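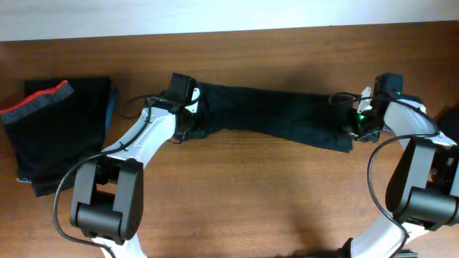

# Folding Clothes: A Guide for Young Readers

Clothes take up a surprising amount of space when they are left in a heap. A heap also makes it hard to find a favorite shirt before school. Folding turns a large, floppy piece of cloth into a small, flat one that can be stacked in a drawer or on a shelf.

This guide was prepared for the Rinham Children's Library as part of its home skills series. It is intended for readers in the lower grades and for the adults who help them.

## Why cloth wrinkles

Most clothes are made of threads, and threads are made of tiny fibers. When cloth is squeezed or bunched up, the fibers bend. If the cloth stays bunched for a long time, many of the fibers stay bent, and a wrinkle can be seen on the surface. Heat and water make fibers easier to bend. A shirt left in a ball while it is damp will usually have more wrinkles than a shirt left in a ball after it has dried.

Pulling cloth gently by its two ends helps the fibers straighten. Dark cloth can be harder to check, as small wrinkles do not always show against a dark color. Tilt your head and look across the surface, or run a flat hand over it. 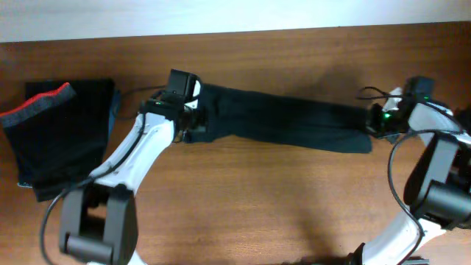 **Why should clothes be dry before they are folded?**

Damp cloth that is folded and put away cannot dry well, and it may begin to smell. Mold can also grow on it. Leave clothes on the line or the rack until the seams and the pockets feel dry, as these thick parts are the last to lose their water.

## How to fold a T-shirt

Choose a clean, flat place to work. A table is best, but a made bed will do.

1. Lay the shirt on the table with the front facing down.
2. Hold one end in each hand and pull gently until the cloth lies straight.
3. Smooth the shirt from the middle toward the edges.
4. Fold one side in toward the middle, and lay the sleeve flat on top.
5. Do the same with the other side. The shirt should now be a long rectangle.
6. Bring the bottom edge up to the collar.
7. Fold it in half once more if the drawer is small.

If the rectangle comes out crooked, open the shirt and begin again from step 2. Readers who are new to folding may like to practice for 10 minutes with one shirt before they try a whole basket.

## Words to know

**Crease:** a line made in cloth by folding or pressing it.

**Hem:** the edge of a garment, turned over and sewn so that the threads do not come loose.

**Garment:** any single piece of clothing.

## Stretching with care

Cloth should be pulled only until it is flat. A knitted fabric, such as the kind used in most T-shirts, is made of rows of small loops. The loops open when the cloth is pulled and close again when it is let go.
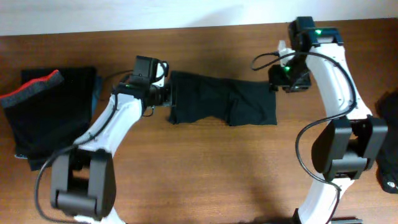
If a knitted garment is pulled too hard or too often, some of the loops may not close fully, and the garment can lose its shape. Collars and cuffs are the parts most easily spoiled in this way. Woven cloth, which is used for many buttoned shirts, has threads that cross over and under one another. It stretches much less, but it creases more sharply.

## An activity to try at home

Find one T-shirt and one cloth napkin. Ask an adult before using them. Crumple each one into a ball and leave both for 30 minutes. Then lay them side by side and compare the wrinkles. Smooth each with your hands and compare them again. Write down which cloth became flatter, and draw the lines that remain.

*Text by Rangi Ruawai. Reviewed for young readers by Declan Bolger.*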